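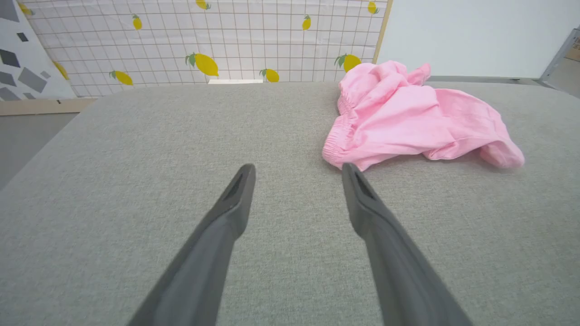
The two fingers of the gripper beside a crumpled pink garment, seen from the robot's wrist camera. Photo: Hutia

Hutia opens its garment teaching program to outside workshops

TRAVVILLE, Jan 28, 2023 – Hutia, a company which develops teaching tools for robot arms, announces today that its program for teaching robots to handle clothes is open to outside workshops. Until now the program was used only by the company's own operators in Travville. The first places are given to laundries, repair shops and training centers that wish to teach a robot with their own staff.

The program has the name Adell. With Adell, a person shows the task to the robot and the robot keeps a record of each demonstration. The person does not write code. There are two ways to give a demonstration. In the first way, the operator holds the arm and guides it by hand through the complete movement. In the second way, the operator sits at a separate station and moves the arm by remote control, while watching the picture from the wrist camera on a screen.

Both ways produce the same kind of record: the positions of the arm, the opening of the gripper and the video from the wrist. An operator can therefore begin a task by hand, and continue on another day from the remote station, without starting a new set.

Clothes are a difficult subject for a robot. A metal part has the same shape each time it is picked up, but a pair of pants or a shirt falls differently at every attempt. A waistband may be on the left or underneath. For this reason the Adell set contains 510 complete demonstrations with soft garments, recorded by 6 operators. Each demonstration starts with the garment in loose folds and ends when the operator decides that it is flat enough to be folded.

"In the beginning we asked our operators to be perfect, and this was a mistake of ours," says Razia Hayat, head of teaching at Hutia. "When a person missed the cloth, they stopped and deleted the recording. Now we ask them to continue. If the fingers close on nothing, the operator opens them, goes back a little and tries again, and all of this stays in the record. The robot must also see how a person corrects."

Hayat adds that the choice of the first grasp takes the longest time to learn. "A new operator wants to take the cloth in the middle, where it is highest. After one week the same operator looks first for an edge or for the elastic. It is difficult to explain this with words, but it is quite easy to show it."

The remote station was developed together with Hsiao, a workshop for control devices, also located in Travville. It consists of 2 hand controllers, a foot pedal and a screen. The pedal pauses the recording, so that the operator can rest the hands or arrange the garment again. The speed of the arm can be reduced for the small movements near the cloth. Hsiao will deliver the stations to the participating workshops and will repair them during the whole period of the program.

Each participating workshop receives one station, access to the Adell software and an introduction of two days for its operators. After the introduction, the workshop is asked to record 100 demonstrations with garments of its own choice. A teacher from Hutia reviews these recordings with the operators and marks the places where the movement was too fast or where the camera could not see the fingers well. The workshop may keep its recordings private or add them to the common set. This decision can be changed later for new recordings.

The arm itself is not included. Workshops which do not own a suitable arm can record their demonstrations at the Hutia rooms in Travville, after making an appointment.

Applications are accepted until the end of February. The application should say which garments the workshop handles most often, how many persons will be trained as operators and whether hand guiding, remote control or both are wanted. Experience with robots is not required.

About Hutia
Hutia develops software and training for people who teach robot arms by demonstration. The company is based in Travville.

Press contact
Razia Hayat, Head of Teaching, Hutia, Travville
Interviews and visits to the teaching rooms are possible on request.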